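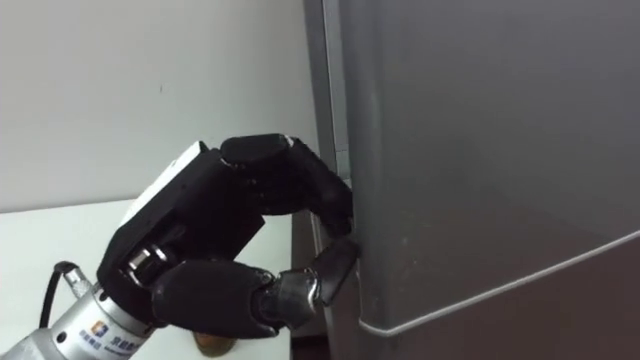 Fridge doors and seals: frequently asked questions

Most of what you read about fridges comes from people selling fridges, or selling something to put inside them. We repair them at Heiskanen, so we have our own bias, but we try to keep it in view.

My tall fridge has no handle. Am I meant to pull it open by the edge?
Usually, yes. Pull from the side edge at a comfortable height. Some makers cut a finger recess there and some don't bother. Pulling from the very top corner for years can twist a tall door slightly, though we see less of this than the forums suggest.

Should I buy stick-on handles?
We're not convinced. Aino Heiskanen tried a pair from Zerkex on her own kitchen fridge and one came away in August, with a patch of finish still attached to it. If your hands are stiff or sore, ask the maker for a screw-on handle kit for your model first. Never drill into the door yourself.

Does the banknote test work?
Up to a point. Shut the door on a note and tug. If it slides out freely, the seal may be weak at that spot. If it grips, you've learned that one spot grips. Go all the way round, hinge side included, before you spend any money.

A website says a new seal will halve my electricity bill. Will it?
We doubt it very much. A badly torn seal wastes power and ices things up, but a seal with a bit of jam on it doesn't. Wash it with warm water and washing-up liquid, dry it, and look again.

Do I need a special seal cleaner?
No. Grimeck sell one and we have used it. We couldn't tell the difference from washing-up liquid.

Why won't the door open again straight after I shut it?
Warm air got in, it cooled, and the pressure dropped. Wait a minute. A door that resists is normally sealing well, so please don't lever it with a knife. We replace seals with knife cuts in them more often than we'd like.

Dark grey doors show every fingerprint. Is there a coating that stops this?
There are several coatings that claim to. Eetu Kokkonen put Fedum spray on half a door in our workshop and left the other half bare. After 46 days he had to check his notes to see which was which. A damp microfibre cloth is fine.

What do you charge for a new seal?
£119 fitted for most tall fridges, or £72 if you bring us the door. Very old models may cost more if we have to order the part.

Is it worth it on an old fridge?
Sometimes it isn't, and we'll say so before we start. If the compressor is noisy and the shelves are cracked as well, put the money towards another one.

How long does fitting take?
Allow 4 hours if the new seal needs warming to get the folds out.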